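# Tanner hair log

Wash days, trims and length checks, one row per entry. 2,379 rows so far, most of them mine, all of them more than my family wanted to hear.
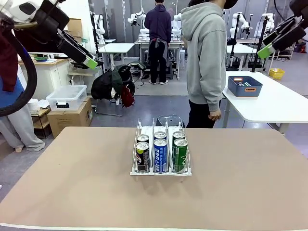

Raphaël Gilbert wrote in to say that a column called `mood` has no place in hair data, and could it please be renamed or dropped. It stays. It predicts bad bangs better than humidity does.

## Files

- `log.csv` - the main table
- `products.csv` - 131 conditioners, masks and oils, including the Wellach one I keep rebuying and keep regretting
- `tools.csv` - combs, forks, clips, and the Tristo dryer

## Columns

| name | meaning |
|---|---|
| `date` | day/month/year |
| `length_cm` | crown to tip, hair dry |
| `style` | bun, braid, down, hat |
| `product_id` | matches `products.csv` |
| `mood` | 1 to 5, see above |

## Known problems

- Lengths before November were taken with a stretched tape. Subtract 2 cm or live in my fantasy.
- `hat` was a late addition. Older hat days are filed under `down`, which was a lie.
- 80 rows have no product. I had used Stakotis samples with the labels rubbed off.
- Shed counts are gone. I stopped after a week - it was bad for `mood`.

## Changes

24/06/2019: merged the two braid categories. Split them again after lunch.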